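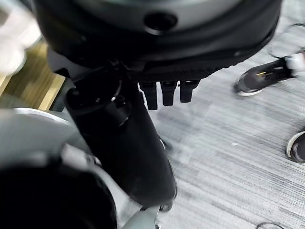 I said in February that I would write up the robot arm once it did something useful. I've given up waiting, so you're getting the write-up anyway.

Some background for anyone who came for the bike posts. Paavo Ahonen and I have been building an arm on wheels at the Kanament workshop, where I rent a shelf and he rents most of a bay. The idea was his. He had seen one of those films where a robot goes round a living room picking up after people, and he wanted to know how much of it was editing. I wanted to know too, mainly so I could say I told you so.

The arm came as a kit from Nornix. It cost us £709 between us, which Paavo thinks is cheap and I think is a decent second-hand bike. The box says "an evening's assembly". We took 2 weekends, and that was with the second joint arriving already put together (the wrong way round, so it had to come apart again). There are 56 screws in the bag and the booklet shows you where perhaps half of them go. I don't mind a bad booklet. I do mind one that tells you on page three how much fun you're having.

The gripper is the part I have the least faith in. It closes nicely on a tennis ball. Everything closes nicely on a tennis ball, and I suspect that's why every demonstration has one. Give it a sock and it pinches the air next to the sock, lifts very carefully, and carries nothing across the room. Paavo says the camera mount is a few degrees out. We have moved the camera mount four times now and each time it has been a few degrees out.

Then there's the software. We started on the Gkikas package because it was free and the forum was busy. I should have read what the forum was busy with. Most of the threads are people asking why their arm folds itself up when it loses the camera, and the standard answer is to update, and the next post is the same person saying it now folds itself up faster. We've switched to Ultorau, which at least stops dead when it is confused. A thing that stops dead I can live with. My knees are at the height of the other thing.

On Wednesday evening we had what Paavo calls our first clean run. I want to set down what that consisted of, as I've already heard him describe it to two other people and it is growing. The base drove forward. The arm went out, came down, and took hold of a foam block that Paavo had placed there himself, on a mark he had put down himself, having tried the same block on the same mark all evening. It lifted the block. It turned and let go over a cardboard box, and the block went in. That was it. I was pleased, I'll admit, and I may have made a noise. But then I moved the block a hand's width to the left and it went for the mark again, with great confidence, and picked up nothing.

Demetrius Van Dusen, who has the bench nearest the door and knows far more about motors than either of us, thinks I'm being unfair. His view is that a machine which does one thing on one mark is how all of them started, and that you widen it from there. Fine. My question, which he hasn't answered to my satisfaction, is how much of the widening is done by the machine and how much by a person standing next to it, tidying the world up until the machine can cope. So far in our bay it is all the second sort. We've moved the lamp, we've hung a sheet over the window, and we have stopped wearing anything orange because the block is orange.

I will give it this: the mechanical side is better than I expected. The joints have very little slop after a couple of months of being driven into things. The cables were a nuisance until we gave in and clipped them properly, and the shoulder runs cooler since we backed the current off. If you enjoy taking things apart and putting them back slightly straighter, there's a lot in the kit to like. I'd buy the arm again. I would not buy it in order to have a tidier floor.

Next job is the wrist. Paavo wants to print a stiffer bracket for the camera, and I want to measure where the camera thinks it is before we change anything else, with a ruler, and write the numbers down in a book. We've had a short argument and are doing mine first. After that he wants to try it on the socks again. I've told him he can supply the socks.

Comments are open. If you've had one of these working on anything other than a ball or a block, I'd like to hear how much you had to move out of its way.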